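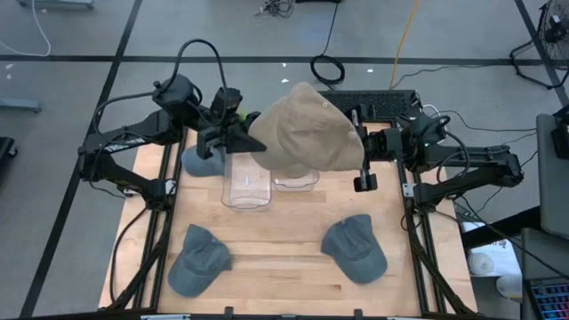

Eirini Andreadis had the best job in Unddale and would tell anyone who stood still long enough. She taught robots to tidy hats!

Well, she taught them to sort things, and this month the things were baseball caps. Grey ones, a tan one, a bin for each sort. It sounds like nothing until you try to explain it to a pair of arms that have never owned a head. A cap has no proper edges. You pinch it and it folds, you lift it and the brim swings about, you let go and it lands in some shape you have never seen before. Eirini loved this. She had asked for caps. Isement had offered her blocks.

The rule was 400 good sorts in a row before anyone from Drolano came to look. By the night of the fault they had reached 387, which left 13, and Eirini had already chosen the cake.

Sort 388 began beautifully. The left arm came down, closed on a crown and carried it over to the bin as sweetly as you like. It lowered the cap. It opened its fingers. Then it closed them again, lifted the cap straight back out and stopped dead in the air.

"Oh, you beauty," said Eirini, who was that sort of person. "What are you doing?"

Petridis looked up from the other desk. He had been there since seven that morning and wanted very much for it to be nothing.

"It's thinking," he said.

"It doesn't think, it's got a queue. What's in the queue?"

He read it out. Place, release, place, release, place, release, all the way down the screen and off the bottom. The arm believed it had let go, and it also believed it was still holding on, and it was going round between the two faster than it could move. Then the motor began to hum. It was a low note, a bit like a fridge, and it was climbing.

Eirini's hand was flat on the red button before she had decided anything. The hum went away. So did the arm's grip on the world, and it sagged slowly on its brakes until the cap brushed the wood.

"That's the count gone," said Petridis. "Back to nought."

"I know! But did you hear it? It was fighting itself!"

She pulled her chair right up to the table – behind the tape, with the power off and the key in her pocket, because she was excitable but she wasn't daft – and looked at the gripper with a torch. It took her 14 minutes to find it. A thread of cotton, pulled from the stitching of a cap, had wound itself round the little finger joint, over and over, neat as a bobbin. Every time the fingers opened, the thread tugged them back by the width of a fingernail. The sensor saw fingers that had not quite opened and reported a cap still held. The program saw that its order had been sent and reported a cap let go.

"Three hundred and eighty-seven hats," she said, "and every one of them left us a bit of fluff. Isn't that wonderful?"

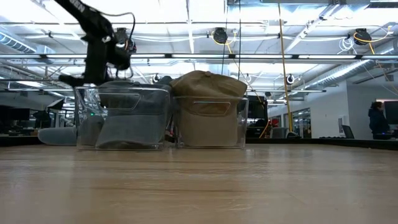
Petridis did not think it was wonderful. Petridis thought about the motor, and how hot it might have got with a cotton cap pressed up against it and the two of them out at the kettle. He said so. Eirini stopped smiling for a moment and put the torch down.

"Yes," she said. "All right. Yes, that's the real one, isn't it?"

So they wrote it up properly. If the fingers and the program disagreed for longer than two seconds, everything was to stop and stay stopped until a person came and looked. The joints were to be checked for thread before each run. The arms were never to be left going while both of them made tea, which hurt, as they were fond of making it together.

Then she typed the message to Drolano. She put the date at the top, May 2, 2018, and under it she wrote that the visit would have to wait, that the count was at nought, and that they had found something really good. She read it through and added a second exclamation mark.

"They'll be furious," said Petridis.

"They'll be thrilled. Imagine if it had done that in one of their warehouses, with 2000 caps and the lights off."

She snipped the thread with her nail scissors, drew it out in one long curl and taped it into the logbook beside the entry. Petridis turned the key and cleared the queue. The arm lifted itself, unhurried, and opened its fingers all the way.

"One," said Eirini, and leaned in as close as the tape would let her.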